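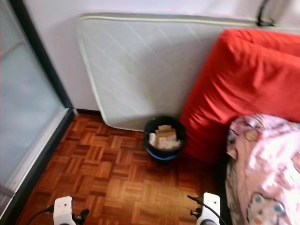 3. Storing the spare mattress

Stand the mattress on its long edge against a bare wall. Lean the red cushion against it and keep the wastebasket clear of the walkway.

Caution: Allow 20 inches between bedding and any heater.

4. Folding the blanket

Shake it out, then fold it in half twice — print side in.
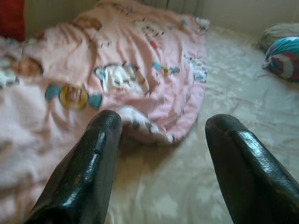

Can the blanket stay on the bed overnight?
Leave it on if the room is cool.

5. Airing

Open the window for 35 minutes.
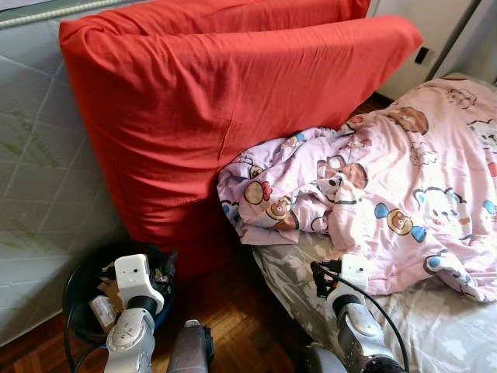
Duarte Gouveia writes that he airs his mattress in October and again in spring.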